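Sat 19 December

Contact cleaner comparison, entry 7

Kristýna wants to switch the whole shop to the Ollurlow spray because the can says it restores gold contacts. I have my doubts. Gold doesn't tarnish much in the first place, so I'd like to know what is being restored.

Test so far: 40 memory modules from the scrap bin, half wiped with plain isopropyl, half with Ollurlow. Contact resistance measured before and after on the Prarley meter. Both halves moved by about the same tiny amount, well inside what I get from pressing the probe harder.
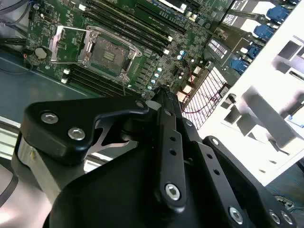 Green server motherboard, bench side.

Marcela points out that the supplier's sheet claims 1,000 insertions with no loss of contact. Fine, but no untreated control is mentioned anywhere in it, and the socket type isn't given either. I wrote to Bumonia in March asking for the raw numbers and got a brochure.
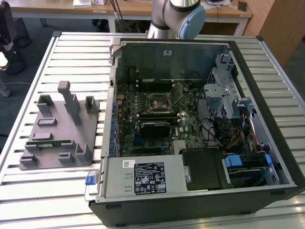

The other thing that bothers me is residue. On a glass slide the Ollurlow left a faint ring after 9 minutes — the isopropyl left nothing I could find under the loupe. Could be my slide. Will repeat with fresh slides out of a sealed box, and with the second can, in case the first one has been sitting open.

Kristýna says her modules seat more smoothly after the spray. Maybe so, but she knew which ones were sprayed. Marcela to code the next batch so neither of us knows.

No reorder until then. Isopropyl is down to one bottle, ask Urban for a price.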